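Notas para la charla: sopas de legumbres para entre semana
28 de diciembre de 2021
Taller de cocina Monti, sala de abajo

Saludar, dar las gracias por venir en estas fechas y avisar de que las recetas se reparten al final. Pedir que apaguen el sonido de los teléfonos.

Primera idea: una sopa de lentejas se hace en una tarde tranquila y se come tres días. La charla va de cómo organizarla. 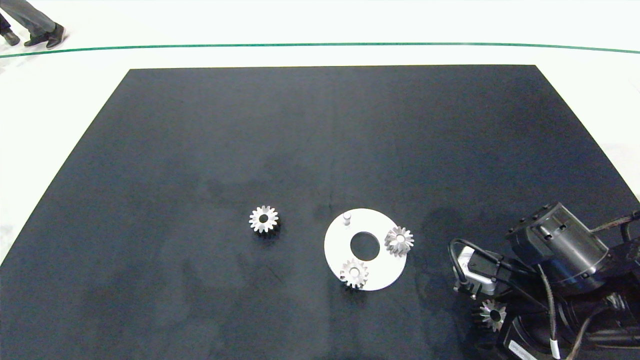
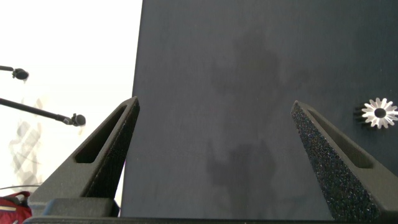 1. Qué legumbre comprar

Lenteja pardina para quien empieza. No pide remojo y mantiene la piel. La roja pelada se deshace, así que la dejamos para cremas. El garbanzo y la alubia blanca van en remojo desde la noche anterior, con agua de sobra, porque doblan el tamaño.

Comentar el precio. En el mercado de Tikar compré en noviembre lenteja a granel y salió más barata que la de paquete. Mirar siempre que los granos sean parejos y que no haya polvo en el fondo del saco. La legumbre vieja tarda mucho más en ablandarse y a veces no se ablanda.

Preguntar a la sala quién usa legumbre de bote. No pasa nada, sirve. Se enjuaga bien y se añade cuando la verdura ya está hecha.

2. La base

Cantidades para 4 personas:
300 g de lenteja pardina
100 g de zanahoria
1 cebolla mediana
1 puerro, solo la parte blanca
2 dientes de ajo
1 hoja de laurel
1 cucharadita de pimentón dulce
aceite de oliva y sal

Sofreír cebolla y puerro a fuego bajo, con una pizca de sal, hasta que estén blandos. Esto lleva un cuarto de hora largo y casi todo el mundo lo corta antes. Insistir aquí. Después el ajo, y el pimentón con la cazuela fuera del fuego — se quema en segundos y amarga todo.

Lenteja, zanahoria, laurel y agua fría hasta cubrir dos dedos por encima. Hervor suave. Si falta agua, añadir poca cada vez.

La sal: yo la pongo a media cocción. Hay quien la pone al principio y le queda igual de bien. No entrar en discusión, que el año pasado se nos fueron diez minutos con esto.

3. Variaciones

Con espinaca, añadida al apagar el fuego.
Con arroz, un puñado por cazuela. Avisar de que al día siguiente se habrá bebido el caldo.
Con calabaza en vez de zanahoria, queda más dulce. Un chorrito de vinagre al servir lo compensa.
La versión que hacen en Dovar lleva comino y limón. Es la que prefiero en frío, aunque en casa soy minoría.

4. Guardar y congelar

En la nevera, tres días en recipiente cerrado. Enfriar pronto: repartir la sopa en recipientes bajos, sin dejar la cazuela entera encima del fogón toda la noche.

Para congelar, dejar un dedo libre arriba. Poner etiqueta con el nombre y el día. Yo uso tarros de 598 ml, que dan para una ración grande y un poco más. La patata congelada queda harinosa, mejor sacarla antes.

Al recalentar, fuego bajo y un poco de agua. Remover desde el fondo.

5. Preguntas que suelen salir

Olla rápida: sí, y con menos agua. El tiempo depende de cada olla, mirar el manual.
Bicarbonato en el remojo: con agua muy dura ayuda al garbanzo. Una punta de cuchillo, nada más.
Espuma: se retira con una cuchara durante los primeros minutos.

Cierre

Repartir las hojas. Recordar que el próximo taller es el de pan en Jultetti, con 6 plazas libres, y que la inscripción se hace en la entrada. Dejar la cazuela de muestra al fuego mínimo mientras la gente prueba.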